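4. Cell set-up and upkeep

4.1 Layout and the simulated twin

The cell is one arm, one parallel gripper, one wrist camera and a worktop, bolted down in the back half of the Luik lab. We call it Warar after the bench it replaced. Everything in this section is about keeping that one cell in a state where a run on Monday means the same thing as a run on Friday. Dull work. It took more of our time than the policy training did.

There is also a simulated twin of the cell, built by Shivam Dixit, and the real cell is never touched until the change has been made in the twin first. New camera bracket: twin first. New finger plates, twin first. The rule was broken twice and both times we lost a day to it, once with a bracket that put the lens behind the wrist cable and once with a joint limit typed in degrees where the controller wanted radians.

The twin is loaded into several kitchen rooms, all with different wall finishes, and the wrist view is checked in each one before any upkeep step is signed off. Gripper open, nothing held, arm parked. Figure 4 is one such wrist view. What we want from it is simple: both fingers in view, the gap between them clear, and enough of the room behind to tell which way the wrist is pointing.

Figure 4. Simulated wrist view, gripper open and empty, tiled wall beyond the fingers.

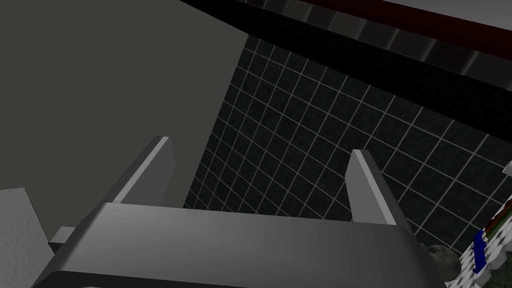 How do you know the camera has moved on its mount?
The finger tips land in the wrong place. We store the pixel position of both tips with the gripper fully open and compare it at the start of each day; if either one has shifted past the limit, the mount is reseated and the hand-eye calibration is run again.

The tip check is quick and catches nearly everything. It doesnt catch a twist about the lens axis when the twist is small, so once a week the full board calibration is run as well, whatever the tip check said.

4.2 Gripper

Fingers come off every 100 hours of powered time. Two screws each, wiped, looked over for burrs, back on with fresh thread lock. Torque by wrench and never by feel. The left and right plates look alike but they have been lapped to their own carriers, so they are marked inside and must go back on the same side. Swapping them gave a slight toe-in at full close and thin items (cutlery, card) slid out under load.

After refitting: close on the gauge block, read the encoder, open, repeat. Ten cycles. If the spread is wider than the one in the log the carrier rail is cleaned and greased and the ten cycles are done over. If still wide, the belt. We have changed the belt once.

Zeroing is done against the hard stop with motor current capped low. An early version of the script left the cap at its default and pushed the stop out of true, which took Rimantas Toom an afternoon with a file and a dial gauge. The script now refuses to start unless it can read the cap back from the drive.

4.3 Arm and base

Base bolts checked weekly with a paint line across head and plate. A broken line means stop, retorque, recalibrate. Joint three ran warm in the first month, traced to a brake that was not fully letting go; Trokon sent a replacement brake board and we fitted it in place without pulling the joint. Cable loop at the wrist is held by two hook-and-loop straps. Cable ties were tried, they bit into the jacket.

Home pose is checked with a pin and a drilled plate. Pin drops in, carry on. Pin does not drop in, no runs that day until somebody finds out why.

4.4 Faults logged

Over the whole study the log holds 111 entries. Most are camera related: dropped frames, exposure drifting when the blind was left up, the tip check failing after someone leaned on the wrist. Gripper faults come next, then software, then power. Arm faults are few. We did not try to rank them by cost as the time column was filled in badly, and in the early pages not at all.

One fault we never explained. The gripper reported a grasp with nothing between the fingers, several times in one morning, then never again. Encoder, current trace and wiring all looked normal. Those runs were dropped from the results in Section 5.

Comments (3)

Visitación Goicoechea: Does the tip check work with dark rubber pads on? Ours vanish against anything black.

Ieva Strazds: @Visitación we run bare plates so never had to. A dab of white paint on the very end did it for me at Westesov.

Aigars Jankauskaitė: 4.2, which thread lock? Medium strength held ours too well and I rounded a screw getting it out.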